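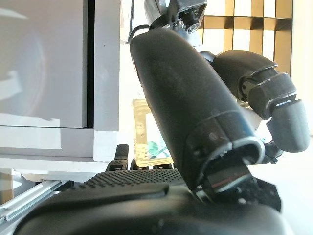

The wrist camera's view of the hand, with the bottle behind the big finger.

March 22, 2024

I spent this week on one question: how should the planner treat a bottle when the hand itself covers a part of it?

In our software, which we call Taltgate, the perception node makes a mask of the object and fits a cylinder to it. When a finger hides one side, the mask becomes narrow and the cylinder becomes narrow too. Then the grasp planner believes the bottle is thin, and it closes the fingers too late.

My first idea was to remove the hand from the image by using the joint angles. This works well for the palm, but the fingers are soft and bend a little, so the model is wrong at the edges by up to 9 pixels. I made the hand mask wider by that amount and marked these pixels as "unknown" instead of "background". The fitting step now ignores them.

Tetteh Bawa read my code and found two mistakes. One was a transform with an old time stamp, which explained many strange results from November. The other was only a wrong sign, but I had looked at it for two days.

I still have to decide what to do if both edges of the bottle are hidden. For now the node keeps the last good radius and writes a warning in the log.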